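Home | Galleries | Studio | Shop | Contact

Mugs and trays, Ukalthorpe

We sorted out the mug shelf in March and set aside the ones that go out on trays for visitors. There were 35 on the shelf when we started and 13 stayed in use. The rest went to the village hall, apart from two with chips in the rim, which Lovisa Ljungberg has taken for her paintbrushes.

The trays are the old wooden ones from Hägglund. Ragnvald Strand oiled them again over the winter and they should be good for another year – please don't leave them in the sink.

Coloured handles, orange-brown tray. The mugs on it have lavender-purple, pale cream-yellow and white handles, and the one with the light blue handle goes with them. The white-handled mug is the speckled one.

We still want a few more with coloured handles, green if possible. If you have any to spare, leave them in the box by the side door – plain white ones we have plenty of.

Page updated 2019-03-21.

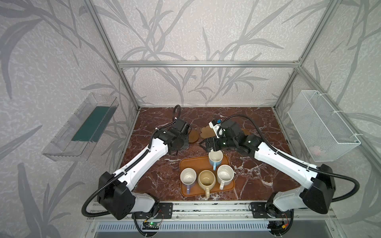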